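Gripper keeps closing after the e-stop – anyone else seen this?

tinbender_q
Posted 18 Sep 2018

OK so this was a wild afternoon! We've been building a fetch-and-carry arm on a Ziltix controller, and it has been going so well that I'd stopped being scared of it. Then I hit the e-stop in the middle of a pick and the arm froze like it should, but the fingers kept squeezing for another two seconds. Crushed a foam block flat. No harm done, but my hand had been in there a minute before.

Firmware is the July release. Grip force was set to 17 newtons and the log shows it going way past that. Ideas very welcome, I love this machine and want to keep my fingers too!

Plidarora
Is the gripper on the same safety relay as the arm? On mine it came wired to the accessory supply, and the e-stop only cuts the motor supply. The fingers just finish whatever they were last told to do.

tinbender_q
Ohhh. Let me go look.

Edit: yes. Separate supply, straight past the relay. Wow.

marrow_and_bolt
I don't buy that as the whole story. Wiring explains why it kept moving, sure, but why did it go over the force limit? Sounds like the force loop lives on the controller, and when the controller dropped out the gripper fell back to plain position mode. That's a firmware fault and Ziltix should hear about it.

Plidarora
Could be both. I'd still fix the wiring first – the relay doesn't care what the firmware thinks.

marrow_and_bolt
Fix the wiring, yes, but don't cut power cold if you carry anything heavy. Mine drops the load when it goes dead. A spring-hold gripper is the better answer.

Plidarora
Disagree for light stuff. I'd take a dropped bottle over a pinched hand any day.

tinbender_q
Rewired tonight and it's so much better! Fingers stop dead with the arm now. I ran 200 stops with foam and not one late squeeze. Force limit still unexplained, so I've sent Ziltix the logs.

In the meantime the arm is parked and we're doing the locker job with hand-held grippers, which is a blast. Shelf, bottles, door, all of it, and you learn a ton about how little room there is for fingers in a compartment.

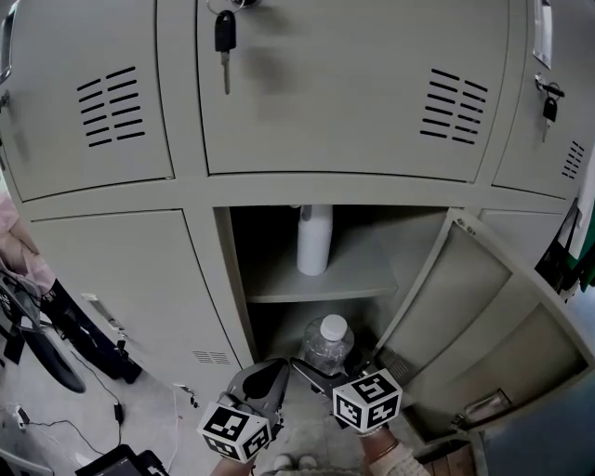

Zinash Wubshet
Please check the release side too before you power the arm up again. After I moved my gripper onto the relay, resetting the e-stop made it snap back to its last commanded position, and that was worse than the thing I'd fixed. You want it to wake up limp and wait for a fresh command.

marrow_and_bolt
Good catch. Procházka drives do the same unless you clear the target on reset.

tinbender_q
Hadn't tested that at all, thank you! Just tried it with foam and yep, it jumps on reset. Adding a clear-target step tomorrow, and the arm stays parked till that's in.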